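Marchuk Fund – Grant Progress Report
Project: Access to Reserved Places for the Zenurar Community
Submitted by: Evari Policy Research
September 11, 2024

Summary

The project looks at how Zenurar families in Fustska district apply for reserved places in public colleges and district jobs, and why so many applications fail. Fieldwork that began in June is finished. Data entry is nearly done and the first draft of the analysis is under way.

Work completed

We carried out 235 household interviews in 18 villages. The plan called for interviews in every village on the district list, but two small settlements have merged with their neighbors since the list was drawn up, and we treated each pair as one.

Among the households interviewed, 43 had at least one member who applied for a community certificate in the past five years. The certificate is needed before any reserved place can be claimed. Most of the refusals we recorded concern proof of residence before the district boundary was redrawn. Older land papers give the former district name, and clerks do not all accept them. Two offices take a sworn statement instead – the third does not.

We also collected the district's published job notices and are matching them against the quota rules. Some notices do not state how many posts are reserved, so this part will take longer than planned.

Delays and changes

The district records office closed its reading room for repairs and we lost 3 weeks. Copying fees went up in the same period. We moved money from the travel line to cover them, and the total budget is unchanged.

The translated questionnaire had one question on income that people read in different ways. We reworded it after the first week and went back to the households affected.
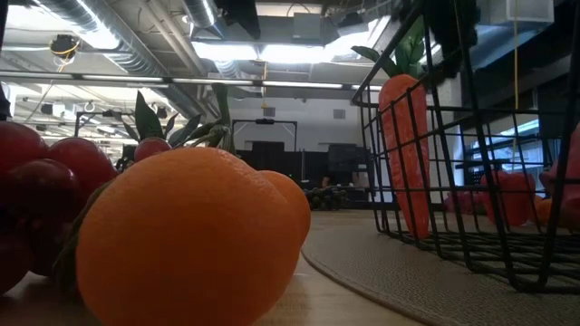

Plastic fruit on a light wooden tabletop.

Next steps

The draft report will go to two outside readers before it is sent to the Fund. A short guide to the certificate process, in both local languages, is being written alongside it. We ask the Fund to confirm whether printing costs for the guide can be charged to the current grant or should go into the final-phase request.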